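Talk notes: Sorting a small kitchen drawer
Pandereck community room, Sunday session

Start with the drawer most people have at home. Everything long and thin goes in together, and you dig for it twice a day. Ask for a show of hands - who has given up and keeps the good spoon on the counter?

Say where the method comes from. We ran it in the shared kitchen at Hukham last November, with one drawer and no new furniture. The drawer held 191 pieces. Up to 8 of them got used in a normal week.

Step one, empty the drawer onto a clear table. Wipe the drawer while it is out. Step two, put the bins along the back of the table and leave the front half for the utensils, so you can see each piece before you pick it up.
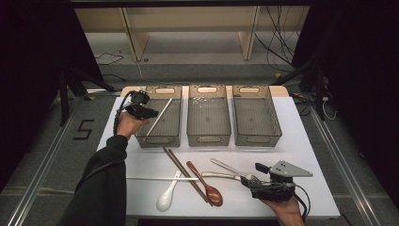 Three gray see-through baskets at the back, chopsticks and spoons still to be sorted.

Pause on this slide. Point out the see-through sides - you can check a bin without lifting it. The cutout handles matter more than they seem to, as a full bin is awkward to grab by the rim.

Then the rule for deciding what goes where. We sort by job first and material second. Eating tools in one bin, cooking tools in the next, serving pieces in the last. A wooden spoon can be any of these, so pick one and stick with it. Chopsticks stay in pairs.

Mention the Lungu kitchen, where they sorted by length. It looked neat and lasted until the first big dinner.

Cost, if asked: the bins at Hekent came to less than a bag of groceries. Skip the part on labels if time is short.

Next slide: the pan cupboard.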